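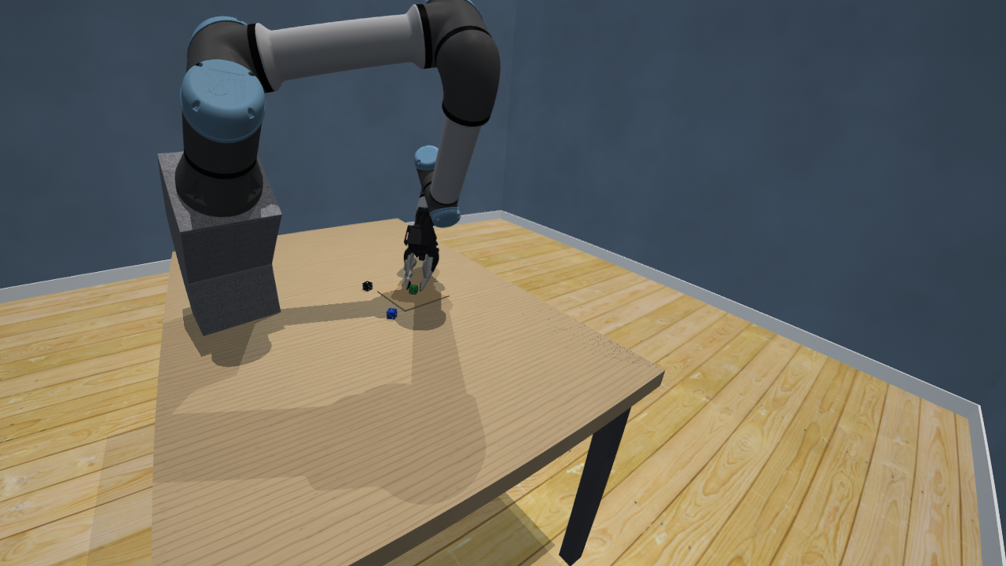 Grostham Dice Table
A ready-made simulated workspace for recording pick and place demonstrations
From Kasusetti
Version 2 | Download | Single seat or lab license

The Dice Table is the smallest scene in the Grostham set, and it's the one we keep coming back to. You get a six-joint arm on a pedestal, a two-finger gripper, a wooden table, a thin flat board and three dice in black, blue and green. Load it, plug in whatever you steer with, and start recording. A new person on the team can be saving usable demonstrations before lunch!

We built it for people who train policies from human examples and want a task that is small enough to understand completely. Dice turn out to be lovely for this. They're tiny next to the arm, so sloppy steering shows up right away, and the pips give a model something to read when it needs to know which way up a cube is sitting. The colors make it easy to write an instruction that only has one right answer, like "put the green die on the board" or "move the blue die next to the black one."

What gets recorded

Every episode is saved as one folder. Inside are the joint positions, the gripper opening, the commands you sent, the pose of each die and the board, and the video from every camera you turned on. Steps are written at 10 per second by default. You can raise that, but the files grow quickly and most of our own training runs never needed it.

The instruction text is stored with the episode and can be edited later. So can the success mark. We went back and forth on that one for ages, and ended up letting you change it as often as you like, with the old value kept in the log.

The wrist view

If you only record one camera, make it this one. The fingertips stay in the picture the whole time, so the model always sees its own hand next to the thing it's reaching for. When a die comes up between the pads you can see its pips and how squarely it's lined up, and that last bit of alignment is where most beginners' demonstrations fall apart. 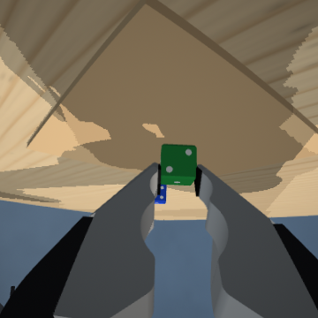
It does get busy in there. A second die can slide in behind a finger, the light on the wood breaks into odd patches, and the background swings about as the wrist turns. Keep those episodes. A model that has only seen neat, well-lit approaches gets lost the first time a finger covers half of something, and you can't make up for it afterward by adding more of the neat ones.

You can lock the wrist camera's exposure or let it drift a little between episodes. We leave the drift on.

The outside views

The outside cameras look at the table from different sides of the room. They're good for the reach, for checking how the dice are spread out, and for going through a day's work at high speed afterward. Their positions can be nudged at random when the scene resets, by as much or as little as you want.

Shadows are on from the start. The arm throws big ones over the tabletop, and they move as it moves, so please don't switch them off to save render time until you've tried a run both ways.

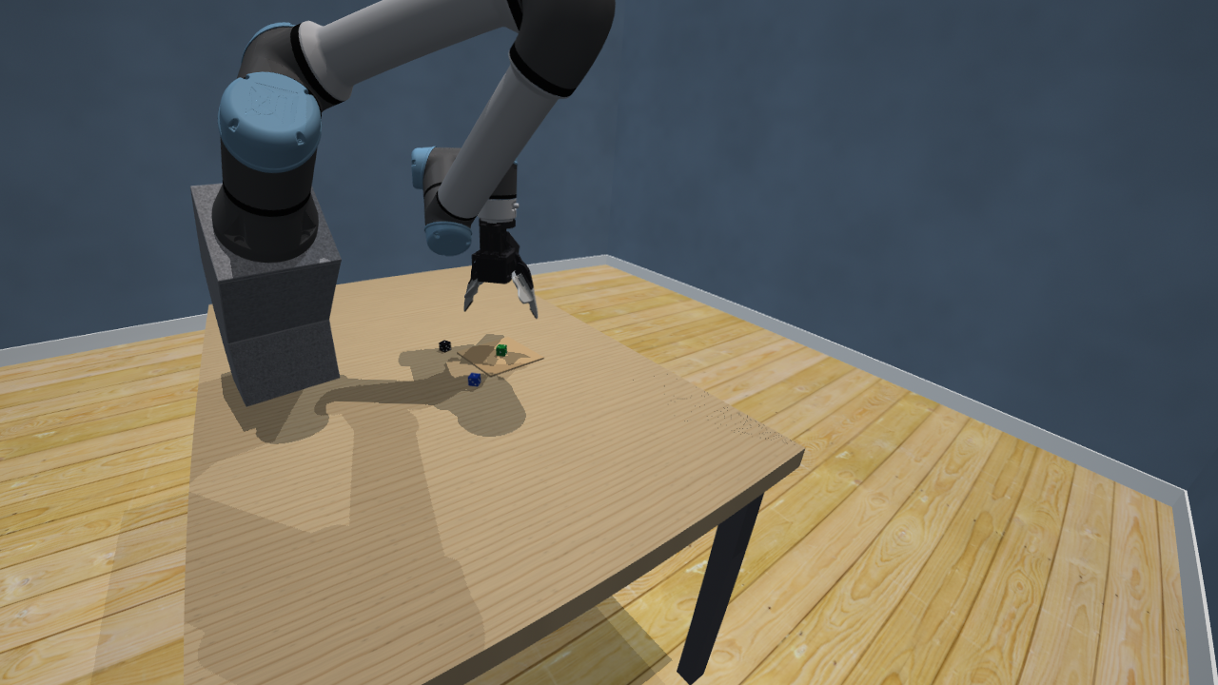

Gripper open above the three cubes.

Resets

Press one key and everything goes back on the table in a fresh layout. You choose the area the dice can land in, whether they may start on the board, and whether the board itself turns. There's also a list mode, where you type in the exact starting layouts and the scene works down them in order. Hamidreza Salehi wrote list mode for his own evaluation runs and it was too handy to keep to ourselves.

A bad take can be dropped with a single key as well, and the same layout comes straight back so you can have another go.
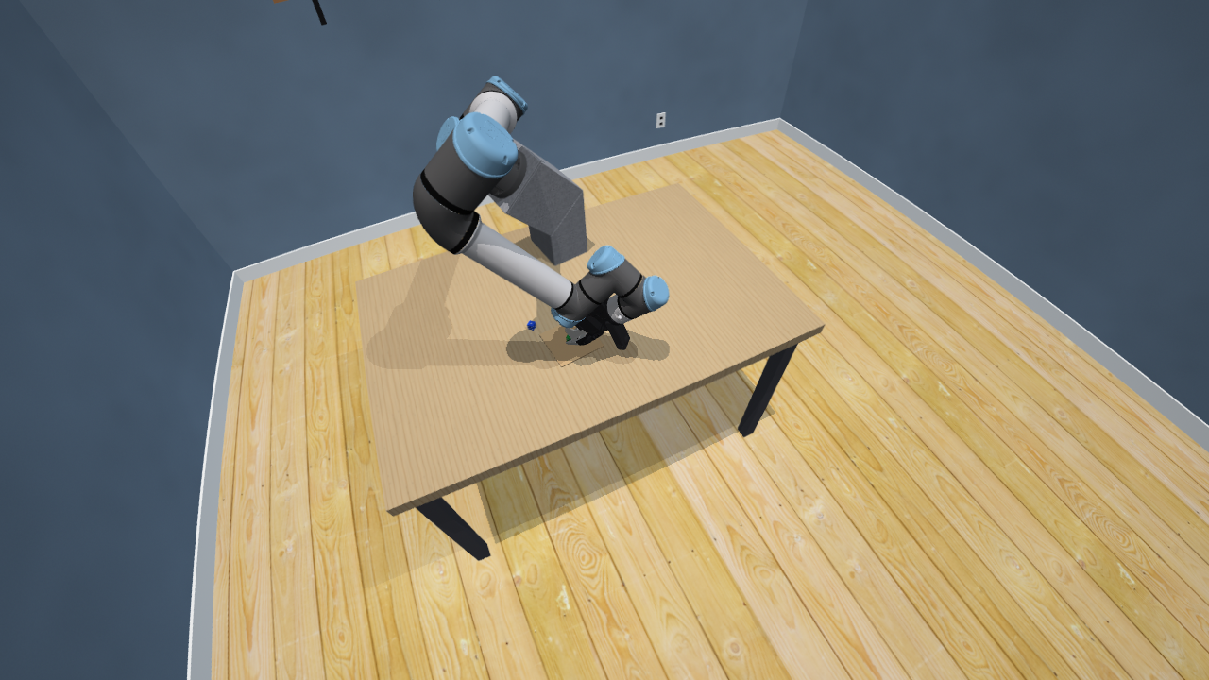
Notes from the recording desk | Ghazal Sadeghi

I've recorded more episodes in this scene than I'd like to admit, and I still enjoy it. My advice for a first session is to go slower than feels natural on the way down and let the arm settle before you close the gripper. Then vary things on purpose. Come in from the left, come in from the right, turn the wrist the long way once in a while. Babak Nouri and I compared our early sets in July and mine all followed nearly the same path — very tidy to watch, and not much use to the model.

Take breaks, too. Your last ten minutes will be your worst.

In the download
Scene files with arm, gripper, table, board and dice
Recorder and episode viewer
262 sample demonstrations with instruction text
Export scripts and a short training example
Printable steering guide

Needs
A graphics card with 4 GB of memory or more
A gamepad, a 3D mouse or a keyboard (the keyboard works, but be patient)

Questions about lab licenses go to Angus Gunn through the contact form. Owners of version 1 can update at no charge from the account page, and old episodes open in the new viewer without converting.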